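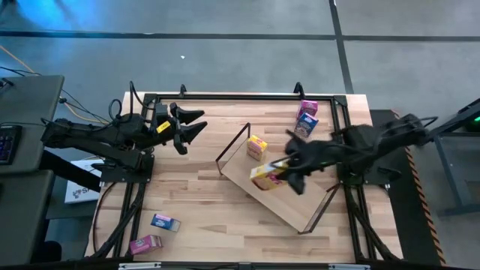 # Case 127: Signature count on published petition page does not match verified total

**Product:** Surkus petition and public comment platform
**Reporting organization:** Aigner Center for Women's Policy
**Reported by:** Magdalini Sotiropoulos, campaign records
**Assigned to:** Reto Hofstetter, Surkus support
**Opened:** March 14, 2026
**Status:** Resolved, one item left open

## Issue as reported

The Center is collecting signatures on a petition asking the state senate to hold a public hearing on the parental leave bill. The public page shows 1,000 signatures. The verified list available to account administrators shows 900. The Center intends to deliver the petition to the bill's sponsor and cannot do so while the two figures disagree.

The reporter asks which figure is correct, and whether any signer has been dropped without notice. Several members have written to the Center to say that they signed and did not receive a confirmation message.

## Environment

- Surkus hosted edition, standard plan
- Mailing list connected through Vatus
- Petition form embedded on the Center's own site, with a second copy on a partner site run by the Wuvora Reading Circle
- Address check set to "in-state only"

## Log

**Entry 1, Hofstetter.** Reviewed the petition settings. The public counter is set to "all submissions." Under this setting the counter includes every completed form, whether or not the signer has confirmed by email. The administrator list includes confirmed signers only. A difference between the two is therefore expected, but the size of this one warrants review. Requested permission to examine the submission records.

**Entry 2, Sotiropoulos.** Permission granted. The Center did not select "all submissions" and would not have done so. Our practice is to publish confirmed signatures only. Please identify when the setting was changed and by whom.

**Entry 3, Hofstetter.** The setting was applied when the petition was copied from last session's equal pay petition. Copied petitions keep the counter setting of the original. No user changed it afterward.

The unconfirmed submissions number 100. They arrived almost entirely through the copy of the form on the Wuvora site. Submissions made through the Center's own page show the normal pattern of confirmation.

**Entry 4, Sotiropoulos.** The Wuvora group hosted a public reading and discussion of feminist fiction and invited those attending to sign online. These are real people, and a number of them are known to us. We ask that no record be deleted while the matter is under review.

**Entry 5, Hofstetter.** No records have been or will be deleted. A hold has been placed on the automatic removal of unconfirmed entries.

Cause identified. The form on the Wuvora site uses an older embed code. That code accepts the submission but does not pass the email address to Vatus, so the confirmation message is never sent. The addresses themselves were stored correctly.

## Corrective steps

1. Replace the embed code on the Wuvora site with the current version, found under Petition > Share > Embed.
2. Submit one test signature from the partner page and check that the confirmation message arrives.
3. Change the public counter to "confirmed only."
4. Select the unconfirmed entries and choose "Resend confirmation." Do not import them to the verified list by hand. An imported entry carries no confirmation date and may be challenged when the petition is delivered.
5. Remove the test signature before exporting the final list.

## Result

**Entry 6, Sotiropoulos.** Steps 1 through 3 are complete. The test message was received and the public page now shows 900, matching the administrator list. Step 4 has been carried out and confirmations are being returned. We have placed a short notice on the petition page explaining why the published total went down, as supporters had begun to ask.

**Entry 7, Hofstetter.** Confirmed from our side. The hold on automatic removal will remain in place until the Center requests its release in writing. The behavior of copied petitions has been referred to the product team as a separate item.

## Open item

The Center has asked whether the signer's legislative district can be included in the final export. The field is present in the records but does not appear in the standard export file. Awaiting reply from the product team.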